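Search reviews, guides, forums
Search

March
By Cletus Zamora

I've had the Welletex bimanual simulator on my work machine for a month now, and I love it, which makes the fault I ran into all the more annoying. It gives you two arms, a table, soft objects and rigid ones, and it was up and running before my coffee got cold (installers this painless are rare!). The cloth is the best I've used at this price. It bunches and ruffles the way a real rag does, and the arms are a joy to drive.

The trouble started on a dish-wiping task I was putting together for Raffaele Ferri at Astcombe. I ran 200 episodes overnight and the summary screen gave me a lovely green bar. Then I opened the force log. In 87 of those episodes the right gripper had pushed well past the limit I'd set, and the simulator never stopped, never warned, just carried on and marked the run as passed. On a real arm that's a bent finger at best – and a bruised hand at worst, if somebody's reaching in. 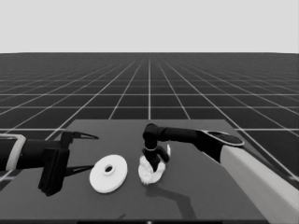 Why does the force limit get ignored? The contact check reads rigid bodies only, so anything pressed through cloth counts as zero load until the fingers are well into the table.

I swapped the cloth for a rigid block, same motion and same limit, and the stop kicked in every time. Put the cloth back and it was gone again. Support answered my ticket the same afternoon, confirmed the bug, and sent a setting called Farina that adds a second check at the wrist. It's buried in the advanced menu and it's off by default, which I'd really like to see changed. With it on, my next batch of 494 episodes halted everywhere it should have – slower, sure, but I'll take slower.

Everything else is a pleasure. Replays scrub smoothly, the plain grid floor keeps my old laptop happy, and exporting to our Rirkine controller took one click. If you're moving anything from here onto hardware, turn on the wrist check first and read the force log yourself, whatever color the bar is.

Four stars from me, and I'll gladly add the fifth when that setting ships switched on.

Last updated: March, 4:40 p.m.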